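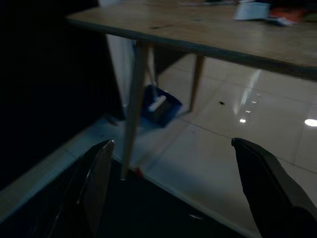
Light wood table with tapered legs

Ticket: Rescue log search drops older entries
Product: Graltance archive viewer
Opened by: Tariq Bangash
Status: Waiting on reporter

Searching the Surcombe lifeboat station logs returns 878 entries. The bound index lists over 1,000. All of the missing ones I checked come from the two oldest logbooks, including the January gale service that we need for the anniversary booklet.

Steps tried:
Cleared the search filters. Same count.
Searched by boat name (Skurow) and by coxswain. Same count.
Opened a missing page by its page number. It loads fine, so the scans are there -- the search just doesn't find them.

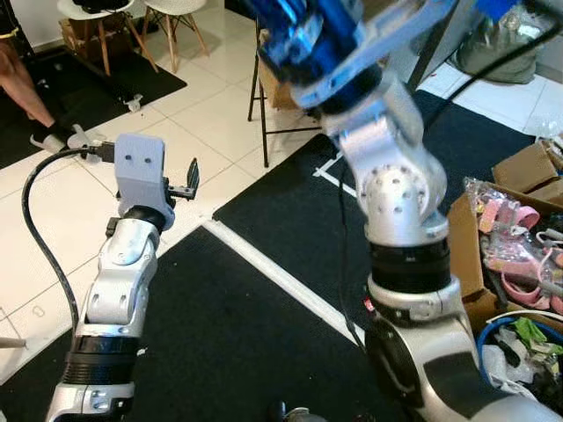 Reply from support, 15 minutes later:
The results list stops at 2,000, so you are not hitting that limit. Please check the date field on one of the missing entries. The older logbooks often give the day and month at the top of the page and the year only on the cover.

Reply from Tariq:
Checked four. The year is blank on each. The newer books have it filled in.

Reply from support:
Entries with no year are left out of the index. Select the two logbooks, choose Edit Batch, enter the year from each cover, then run Rebuild Index. Min on our side has switched on batch editing for your account. Please send the new count when the rebuild finishes.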